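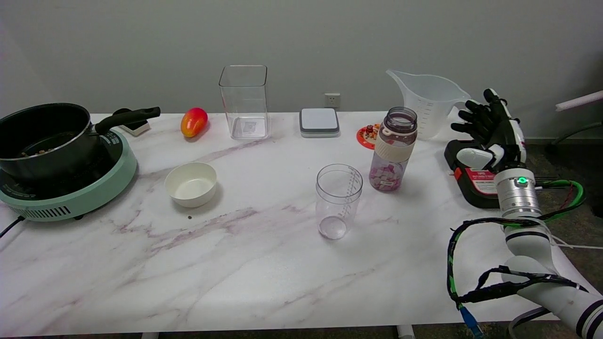 18 Mar 2024
By the Willisier shop desk

The Jivby worktop has a white marble pattern with faint veining and is sold as a single slab, 60 cm deep. It is sealed on all sides before it leaves us. Leave 4 cm between a hob and the wall. A portable induction hob like the mint-green one at the left can stand straight on the surface, with the cord led off the side, and there is plenty of room left for scales and a measuring jug. Wipe up fruit juice within 15 minutes. Returns are accepted for 30 days if the slab is uncut.

Related items
Grecu splashback, light grey
Gresau trestle legs, pair
Jivby edge strip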